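Why does a drink bottle have a ring under its cap?
By Yara Boutros
For young readers, 8 and up

Open a new bottle of juice and listen. Crack! You hear that sound only one time. When you close the bottle and open it again, the cap turns quietly. So what was it that cracked?

The answer is a thin ring of plastic. It sits on the neck of the bottle, just under the cap. In the factory the cap and the ring are one piece, joined by very small bridges. You could cover each bridge with the tip of a pencil. When you twist the cap for the first time, the cap wants to climb up but the ring cannot follow. It is caught under a bump on the neck. The bridges break, one after another, very fast, and this makes the crack.

The ring has a long name: tamper-evident band. "To tamper" means to touch or change something that you should not. "Evident" means easy to see. If the bridges are already broken when you buy the bottle, somebody may have opened it before you. Give it back to the shop and do not drink it.

My uncle Jad Awwad worked for 9 years in a small bottling plant in Clellham. He told me that on his first day they filled 3,162 bottles, and that he heard the machines in his sleep. His job was to take a bottle from the line and twist it open with his hand. If there was no crack, the line had to stop.

Now look at the outside of the cap. Most caps have many thin lines going up and down. These are called ridges, and they help your fingers to hold on. Try to open a smooth jar with soapy hands and you will understand why they are useful — but ask an adult first, because glass is slippery. 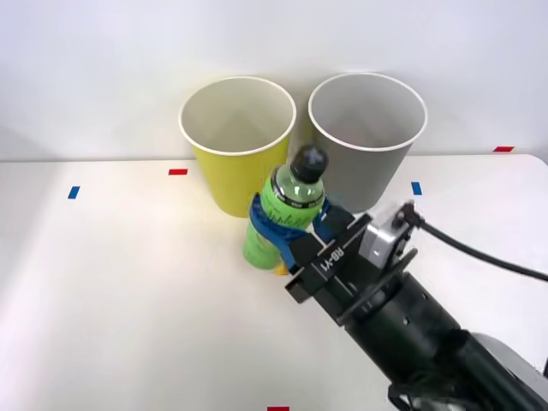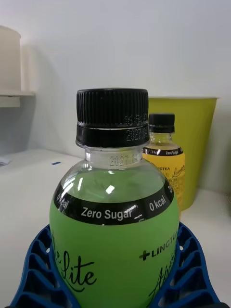
A bottle must also tell us how old the drink is. Food does not stay good for ever, even in a closed bottle, so the factory prints or presses a code on it. The code can be on the cap, on the neck, on the label or underneath, and you often need to turn the bottle around to find it. On the green bottle, seen from close, "2027" is on the side of the black cap and again on the clear neck. The other small letters and numbers in a code can be a day, a month, or a message for the factory, for example which machine filled the bottle.

Something to try at home
Choose a closed bottle from the cupboard. Find the cap, the ridges and the ring. Then search for the code and write it in your notebook. Can you tell which part is the year? When your family opens the bottle, ask everybody to be quiet for a moment and listen for the crack.

New words
Ridge — a thin raised line
Neck — the narrow part of a bottle, below the cap
Code — letters and numbers with a meaning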